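Household robots and everyday chores: your questions answered

Since we put up our first short page on home robots we've had a good deal of post about it, from people who'd like one tomorrow and from people who'd like them kept well away from the good china. Ilham Santoso has gone through the letters and answered the ones that come up most. The page was last looked over on December 1, 2025, and we'll come back to it in April, when there should be more to say.

Can I buy a robot that does the housework?

You can buy machines that do a piece of it. Robot vacuums and robot mowers have been in the shops for years and many of our readers in Clarkton swear by theirs. A machine that goes from room to room and gets on with whatever needs doing, the way a person would, is another matter, and I wouldn't clear out the broom cupboard for it just yet. Most of what you see in films online is a robot doing one job in a kitchen it has been taught about, often after a great many tries.

Why is washing up so hard for a machine? My dishwasher manages it.

Your dishwasher has the easy half, bless it! It sprays water about in a closed box and never has to know what a plate is. The hard half is what you do before you shut the door: picking up a plate without squeezing it too hard or too little, turning it the right way round, finding a free slot between the prongs and letting go at the right moment. Then comes a mug, which needs holding quite differently, and then a fork lying flat at the bottom of the sink. You learned all this as a child and have long forgotten learning it.

Does it need hands like ours?

Not always. Plenty of shop-floor machines get by with two flat fingers or a suction cup, and they're very good at it when every item is the same shape. Our homes were built for people, though, with handles and taps and drawers at people's height, so a number of makers have gone for jointed fingers. Hands like that can do more, but they have more parts to wear out and more ways to drop things. We go back and forth on this one in the office, and I change my mind every few months.

How is it that factories have had robots for so long, and kitchens haven't?

A factory can be arranged to suit the machine. At the Dokeline packing hall in Skistthorpe, which I was kindly shown round in April, there are 128 crates to a bay and every crate sits in the same place facing the same way. The arm there shifts 2000 cartons on a normal shift and hardly puts a foot wrong, if an arm can be said to have a foot. Ask it to deal with one carton that has gone soggy at the corner, though, and somebody has to come over and help. Your kitchen is nearly all soggy cartons – things are moved, stacked anyhow, left in the sink with a spoon inside.

What about laundry?

Laundry is a bit behind dishes, I'm afraid. A plate keeps its shape when you pick it up and a jumper doesn't, so the machine has to work out afresh what it's holding every time it moves. Folding towels is coming along nicely. Fitted sheets defeat me as well, so I can't be too hard on anyone there.

How do you judge whether a robot is any good at a chore?

I like a plain count. The small team behind the Juška trials, whose notes I've been reading, set their machine 400 plates to load and it placed 283 of them without help. I found that rather impressive and also a fair way from what I'd accept at home, where I'd want very nearly all of them put in properly and none on the floor. Do ask how long each one took, too, as short films are often speeded up and it's easy to miss the little note in the corner.

What does the work look like at the moment?

Much like your own after-dinner tidy, one item at a time between the sink and the dishwasher rack.

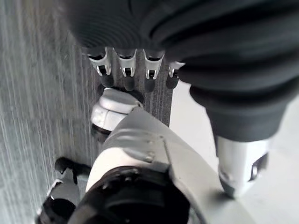
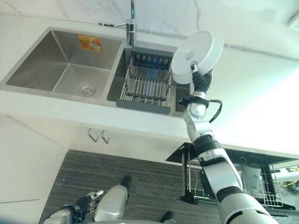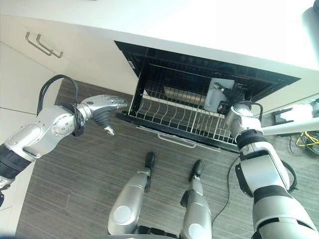
Should I put off buying a new dishwasher until robots are ready?

Please don't wait if yours is on its last legs. The machines being tried out now are learning to use ordinary dishwashers, the same sort that you and I have, so a new one bought this year should be no obstacle to any helper that comes along later. Choose the one that suits your family and your kitchen, look for racks that slide smoothly, and keep the booklet somewhere you'll find it again.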